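Norkum Recreation Building Users Group
Minutes of the regular meeting
20 November 2018, upper meeting room, 7:00 p.m.

Present: representatives of the table tennis, badminton, chess and indoor bowls sections; building manager; recording secretary.
Apologies: archery section.

1. Minutes of the previous meeting

Approved with one correction. Under item 4, "north stairwell" should read "north store." No other changes.

2. Matters arising

2.1 The replacement latch for the side door has been fitted. The old key no longer works and should be handed in at the office.

2.2 The drain outside the kitchen was cleared by the township. The building manager will ask whether it can go on the regular list.

2.3 The bowls section has still not received its copy of the revised hire terms. To be resent.

3. Hall heating

3.1 The building manager reported on the Enness heater over the east wall. The unit trips its high limit switch after long running. The service contractor replaced the switch in the last visit and the fault came back. The contractor now suspects restricted airflow at the return grille, which is partly covered by the stacked bowls mats.

3.2 The bowls section asked where else the mats could go. The north store was suggested. It was noted that the store door is narrower than the rolled mats are long, and that they would have to be carried in on end. The section will try this and report back.

3.3 The thermostat schedule was reviewed. The hall currently heats from 4:00 p.m. on all weekdays, including the one evening with no booking. Agreed to remove that evening from the schedule. The frost setting stays as it is.

3.4 A quotation from Ritchie for a second thermostat at the stage end was tabled at $2,089, including wiring. A cheaper option, relocating the present thermostat away from the entrance doors, was quoted at $115. Agreed to relocate first and look at readings over the winter. The larger quotation is held until the February meeting.
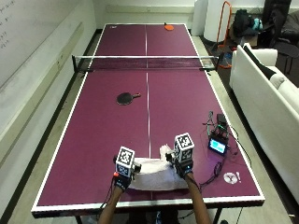
3.5 The chess section stated that the upper room is adequately heated but that the radiator valve is stiff and is being left fully open. The building manager will free or replace the valve.

4. Lighting

4.1 The fixtures in the main hall are a mixture of older tubes and newer LED replacements. The badminton section reported that the two types differ in color and that the difference is noticeable when following a high shuttle. The table tennis section had no objection to either type but asked that the row nearest the stage not be the last to be changed.

4.2 Remaining stock of the old tubes will not be used in the hall. It can go to the corridor and stores.

4.3 Agreed to complete the hall in one type. Purchase to be charged to the maintenance line, with a limit of $100 per fixture. Anything above that comes back to this group.

5. Floor

5.1 The floor was last resealed with the Rindura product. Wear is visible at the main doors and on the badminton service lines. The supplier's data sheet calls for a light abrasion before recoating, and the hall would be out of use until the coating has cured.

5.2 Sections were asked to propose closure dates. Badminton cannot release its league evenings. Bowls and table tennis can move with two weeks' notice. No date was agreed. The secretary will circulate a calendar.

5.3 Reminder to all sections: equipment on casters is to be rolled with the brakes fully off and not dragged. Outdoor shoes are to be changed in the lobby.

6. Finance

6.1 The balance of the shared account stands at $3,007 before payment of the heater callout. The invoice for the callout has been queried, as it bills travel twice.

6.2 Hire rates to remain unchanged until the end of the season.

7. Other business

7.1 The first aid box in the lobby is short of cold packs. Building manager to restock.

7.2 The chess section requested use of the main hall for a one-day congress. Approved subject to the floor closure dates in item 5.2.

7.3 The lost property shelf will be emptied at the end of the month.

Meeting closed at 8:35 p.m. Next meeting in February, same room, date to be confirmed by the secretary.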